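3.2 Meeting prompts and first contact

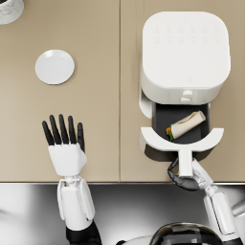
Figure 2. Rendered kitchen counter with an empty white plate and an air fryer, viewed from above.

Participants in the Pitdale sample used one of two dating apps, Ullia or Grindico, for the length of the study. Both apps let members choose a topic card to sit beside their profile, with home cooking, travel and pets the most commonly chosen. We coded the first message in each new match as a greeting only, a comment on the profile, or a question tied to the card.

Of the 300 matches analysed, 24 per cent opened with a question tied to the card, and 19 per cent with a comment on the profile. The remainder were greetings only. Ullia members could take up to 22 hours to reply before a match lapsed, while Grindico set no limit. We therefore report reply rates for the two apps separately and make no direct comparison between them.

Coding followed the Henare scheme with one change. Messages made up entirely of emojis were counted as greetings, whatever card was displayed. Matches begun before March were excluded.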